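Textbooks › Service Robotics › Setup and Maintenance

Chapter 11
Looking After a Garment-Hanging Cell

Most people who come to this subject want to begin with the arm, and I understand the pull of it, because the arm is the part that moves and the part that cost the money. I'm going to ask you to be patient and begin with the rail instead. When Shahzad Durrani and I set up the Galteo cell one August, we spent a whole afternoon adjusting grip force on a machine that had nothing wrong with it. The rail had crept down at one end (a loose foot, as simple as that!), and every hook was arriving a little too high.

So this chapter follows the order in which I would now do the job myself: the rail first, then the hand, then the taught positions, and the garments last of all. We will stay with the Galteo cell all the way through, with its single arm and its articulated gripper, and you'll get to know its moods fairly well by the end.

The move we care about is a short one. The hand holds the garment by its upper edge, with the hanger already inside, and brings the hook up to the rail. Everything you adjust in this chapter is adjusted for the sake of that last little bit of travel, when the hook is just under the bar and still has to go over it.
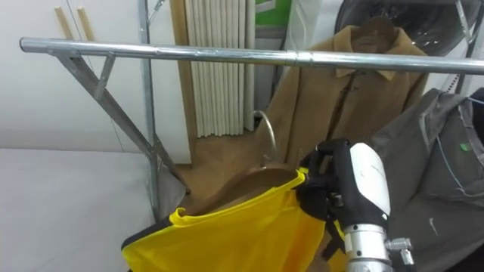 11.1 The rail and its joints

Start with the arm powered down and locked out, and take your time. Lay a level along the rail on each side of the sleeve coupling, one section and then the other, and write both readings in the log. A coupling can look perfectly snug and still let the two sections meet at a slight angle, and a hook that lands near it will tell you so by sliding. Wipe the chrome with a dry cloth while you are there, and put a hand on each leg and brace to feel for play.

Next, check the height at the place where the hook is meant to land. The drawings for our cell gave it as 347 mm above the arm's reference plate, and we measured it again after every 600 cycles. If you find a difference, correct the stand and leave the program alone. I have seen a cell with years of small offsets piled up in its software, each one hiding a bolt that wanted tightening.

11.2 The fingers

With the rail settled, turn to the gripper. Open and close it slowly at 70 percent of its working force and watch whether the fingers meet evenly.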